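Sign-up changes for the Benside evening classes

Registration for the winter term of evening classes at Benside opens at 9 a.m. on Dec 14, 2024. The online form closes when the last seat in each class is taken. Paper forms are still accepted at the front desk during opening hours.

We had 319 registrations in the fall term, the most since the classes moved to the Benside building. Several courses filled on the first morning and we kept long waiting lists for bookkeeping, beginning Thai and furniture repair. To deal with this, beginning Thai will run as two groups. Chutima Paisan will teach both. The early group meets at 5 and the later one at 7:30, and the two cover the same lessons, so students who miss one may sit in on the other if they let her know the day before.

Bookkeeping stays as a single group, with the limit raised to 18. Furniture repair can't be enlarged because of the number of benches. People who were on the waiting list in the fall will get an email with a link that lets them register before the form opens to everyone else. Please use it. Last term, places were held for people who never answered, and they went unfilled for two weeks.
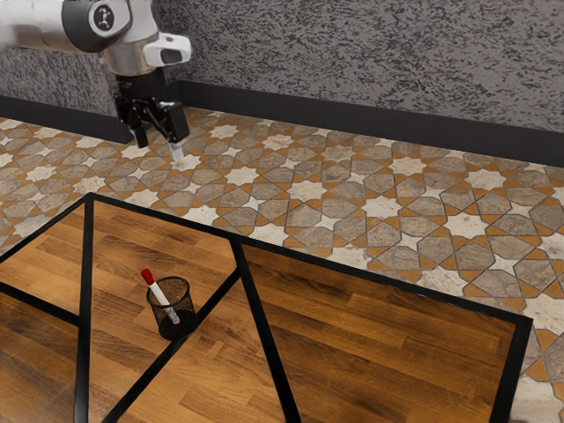 Benside Adult Learning | Evening Program Office

Fees are the same as in the fall. The reduced rate is available to students, retirees and anyone out of work, and you no longer need to bring a letter each term if we already have one on file from August or later. Payment is due by the second class meeting. If you have to drop a course before then, you get the full fee back. After that we can move you to another course with open seats, but we can't refund.

Parking behind the building will be limited until the drainage work is finished. The side gate on the Srithong side will be locked after 6, so anyone coming to a later class should use the main entrance and allow a few extra minutes. The bike racks have been moved next to the loading door.

Textbooks for the language courses can be picked up from the office in the first week. Used copies are welcome back at the end of term, provided the exercises have been done in pencil or not at all.

Ingvild Strand is looking for a substitute teacher for the Norwegian conversation group, which meets every other week. No teaching certificate is needed, but you should be comfortable leading a small group for 90 minutes. Leave your name at the desk or reply to this newsletter.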